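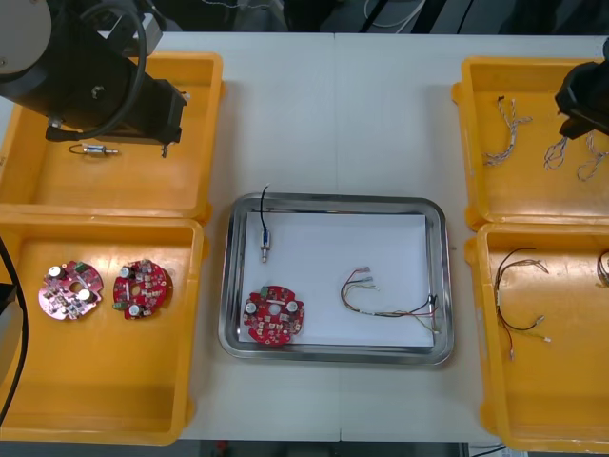 Sorting bench with two robot arms, orange bins and the central tray, Lornurcombe site.

Questions from staff about the sorting benches

Who does this affect?
The 157 employees of Zadby who work in returns and parts recovery at Lornurcombe. Office and transport staff are not affected.

Will any posts be lost?
No post will be removed as a result of the new benches. Eleven members of staff will move from hand sorting to inspection and repair, on their present grade and pay.

What will the arms handle?
Circuit boards, wire harnesses, solenoids and similar small parts. Testing and any decision to scrap a part remain with trained staff.

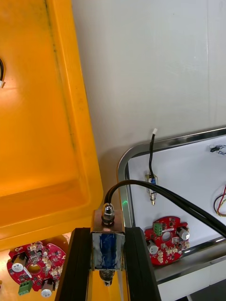

A solenoid held in the gripper, with circuit boards nearby.

Who may stop a bench?
Any employee may do so at any time and need not seek permission first. The stop should be entered in the shift log and reported to the team leader.

What training will be given?
Each person who moves will receive 8 hours of paid training, held during normal shifts. Places for November may be booked through Severyn Stelmakh in Staff Development.

Will the benches be used to measure my performance?
No. Bench records show parts handled and stoppages. They are not linked to named employees and may not be used in appraisals.

Whom should I contact with a concern?
Please write to Régis Collet, Head of Site Operations, or speak to your staff representative.

Last updated: Tue 20 October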